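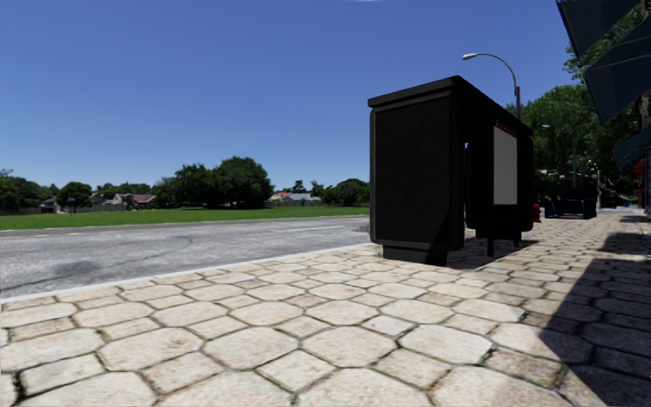 The Revham town motto contest closed at noon, and by ten past Fiona Rankin had read all the entries twice and gone to find a cardigan, though she wasn't cold.

"How bad?" asked Saulius Paju, who ran the permits desk and had been hoping for a reason to stop.

"There are 30 of them. Eleven are about parking."

The old motto, Steadfast in Moderation, had been on the water bills for as long as there had been water bills. It had offended no one until the new mayor, Lucie Zacharias, came across it while paying hers and felt, she said, personally described. She announced a contest. First prize was $200 and dinner for two at Ó Dálaigh, the better of the town's restaurants, the other having closed in January.

Fiona read aloud. "Revham: You Could Do Worse."

"That's my brother-in-law," said Saulius.

"Revham: And Yet We Stay."

"That's his wife."

She turned over a few more. Somebody had submitted a sonnet. Somebody else had sent the old motto back in capital letters, with a check for a late water bill stapled to it, which Saulius took away and processed, looking happier than he had all week.

At two o'clock Mirjam Lambrechts came in to ask whether her entry had arrived. Mirjam had taught Latin at the high school until the high school stopped having Latin, and she had kept it up since then in the way other people keep up a grudge.

"It has," said Fiona. "Could you tell me what it means?"

"It means, more or less, 'We have seen what is over the hill.'"

"And?"

"And nothing. That's the whole of it. The verb is very fine."

Saulius asked what was over the hill. Mirjam said Lanidska, obviously, and they all thought about Lanidska for a moment, with its outlet mall and its second outlet mall.

"It's a little unkind to Lanidska," said Fiona.

"It's in Latin. They won't know."

The mayor came down at four to choose. She was a brisk woman who had sold insurance for years and still shook hands as if checking for preexisting conditions. She wanted something with the word forward in it. There was one of those – Forward, Revham, If Convenient – and she held it up to the light for quite a long time, trying to decide whether it was a joke. It was signed Hermenegildo Lozano. Mr. Lozano was the town's dentist and had never been known to make one.

"And this?" she said, picking up the Latin.

Fiona explained about the hill.

"Does it sound expensive?"

"Very," said Saulius.

So that was that. The new bills went out with the motto across the top, under a small drawing of a hill that the printer had thrown in free. A letter came from Lanidska congratulating Revham on its handsome new slogan and asking for permission to quote it on a plaque at the second outlet mall. Mirjam corrected the spelling in their version and sent it back approved.

She took Mr. Lozano to the dinner. He ordered the lamb, said it was convenient, and looked at her over his glasses until she laughed.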